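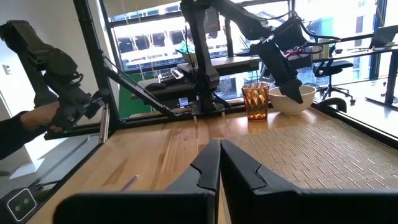
Amber tumbler, white bowl, purple pencil.

THE JILLBRIDGE GAUGE

The river gauge at Jillbridge had been read every morning at 5 for longer than the present record went back. Freya Mellor took it over in March, when the previous reader's knees made the steps impractical. The duties were set out on a single typed sheet. Read the staff. Enter the level in the book. Telephone the level to Covard before the day shift came on. Do not estimate.

The staff was an enameled iron plate bolted to the downstream side of the second pier. It was marked in hundredths of a foot. In still water a careful reader could get the same figure on successive looks. In moving water the surface rose and fell against the plate, and the procedure was to note the highest and lowest marks wetted during a slow count and enter the mean. Freya used a pencil for this. Ink ran in rain, and the sheet was firm on the subject of illegible entries.

For the first 25 mornings the figures agreed with the recorder at Covard, allowing for the distance between the two stations and the inflow from the Min. On the next morning they did not. Her level was four hundredths high. She telephoned it in.

"That's high," said the clerk at Covard.

"It's what it reads."

"We're steady here. The Min is steady."

"I can only give you the plate," she said.

He took it down. On the following morning it was four hundredths high again, and the morning after. A constant error suggested the instrument. She checked the bolts, which were tight. She borrowed a level and a rod from the highway yard and ran a line from the bench mark on the abutment to the top of the plate. The bench mark was a brass disk stamped 713. She ran the line out and back and closed it without a misfit worth entering. The plate had not moved.

She wrote this up on one side of paper and mailed it to Covard with the field notes attached.

The reply came from the district office at Drostar. It thanked her for the check and proposed three causes: debris against the pier, a new obstruction downstream, or reader error. She was asked to rule out each in turn. She dealt with the debris that afternoon with a boat hook, and there was none. She walked the bank downstream as far as the weir and found the channel clear. That left the third item.

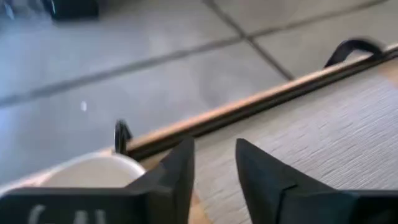
She considered reader error over supper. The usual forms were parallax, a misread graduation, and a habit of rounding in one direction. She went back through the book to the first entry in her own hand, then further, into the previous reader's. His figures were neat and slightly inclined to the left. Where the river was steady for several days, he had entered the same level each day with no variation in the last place. Hers wandered by a hundredth or two. His never did.

She turned back another year. The spring entries were identical to the spring before it, in order, down to the hundredth. So were the entries for the year before that.

She did not telephone Covard. She put on her coat and walked up to his house, where the kitchen light was on.

"You'll have found the book," he said.

"How long?"

"Since the knees. You can hear it from the bedroom when it's over two feet. I went by that, and the old figures."

"And the recorder? It agreed with you. It agreed with me, for a while."

He moved a chair out for her with his foot. "Covard's recorder broke before I did," he said. "They set theirs by mine."

She asked when it had last been repaired. He thought a new clerk had come in around the end of winter, a keen one, but he couldn't say what the man had or hadn't touched. The kettle was on. Through the wall she could hear the river going over the weir, and she found that she was trying to put a figure to it.

At 5 she was on the steps with the book. She counted slowly, noted the high mark and the low, and entered the mean. Then she climbed back up and telephoned it in.

"Still high," said the clerk.

"Yes," she said. "Have you got a rod and level there?"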